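**Handout 6: Notes on the Pivitz demonstration**

Everyone who came along to Pivitz in March will remember how fast the two hours went. I had planned to show you the usual slides on reach and joint limits this week, but after a visit like that it would be a waste to go back to drawings! So these notes go over what we saw, tied to the ideas from the first part of the course. Read them with your own sketches next to you.

## 1. Joints first

The arm at the demo has its joint caps in light blue, which makes it wonderful for teaching. You can follow the chain from the base plate up through the shoulder, over the elbow, along the forearm and down into the wrist without ever losing your place. (On the older arm in our own lab everything is the same dull color and half the class loses count at the wrist.)

Remember the rule of thumb from Handout 2: the joints near the base mostly decide *where* the hand goes, the joints near the hand mostly decide *which way it points*. When the Clamura team jogged one joint at a time for us, that rule was right there on the table. A tiny turn at the shoulder swept the gripper across several squares. The same turn at the last wrist joint only twisted it in place.

**Try it:** stretch out your own arm, keep your elbow stiff and turn your shoulder by a small amount. Now do the same with only your wrist. Write down what your fingertips did each time.

## 2. The grid on the table

Several of you asked about the tape. The work surface is brown kraft paper marked off in squares with blue tape, and I love how cheap and clever it is. A start position can be named by its square, so a trial run in the morning and a trial run after lunch can begin from the same place. If the cube is put down by eye, with nothing to line it up against, you can't tell whether a miss came from the arm or from the person who set the table.

Two words to keep apart here, and they will come up again:

- *Repeatability*: how closely the arm comes back to the same spot each time.
- *Accuracy*: how close that spot is to the one you asked for.

The demo program was called Oltava, and its full set is 80 trials. We stayed for 16 of them. Please don't work out a success rate from our 16 and quote it in your report as if it covered the whole set; I'll be marking that down.

## 3. Pick and place, slowly

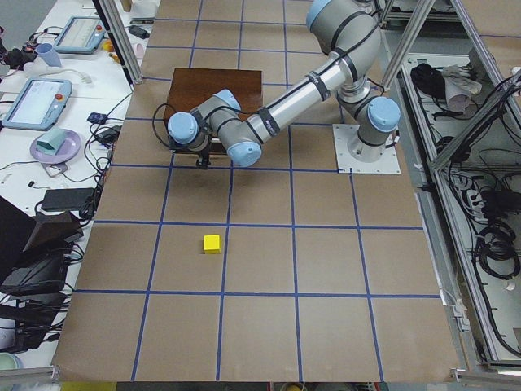
*Page last changed: 28 July 2020*

A small yellow cube sits by itself in one square, with the dark brown board behind it and the gripper pointing down above. I like this layout so much because the task sounds like nothing at all: move a cube. Then you start listing what the arm has to get right. Go to a point over the cube. Turn the wrist so the fingers match the sides. Come straight down. Close. Lift high enough to clear the edge of the board before going sideways. Skip that lift and you have a collision, even though both end points were fine.

Look at the cable on the forearm too. It has to follow every bend, and slack near the gripper needs room to move, so a path that looks good on paper may be a poor one for the cable.

The tablets with the light blue housings on the white side table are teach pendants. One has its red emergency stop at the top right corner. Learn where the stop is before you learn anything else about a pendant, please.

## 4. For next time

1. Draw the arm as a stick figure, joints as circles, and mark which ones you would move to shift the gripper one square to the left.
2. Write the pick and place as a list of steps in plain words. No code yet.
3. Add one step that checks whether the cube is really in the gripper. Where in the list does it go?

Bring your drawings on paper. We'll swap them around the room and see whose steps your neighbor can follow with a pencil box and an eraser.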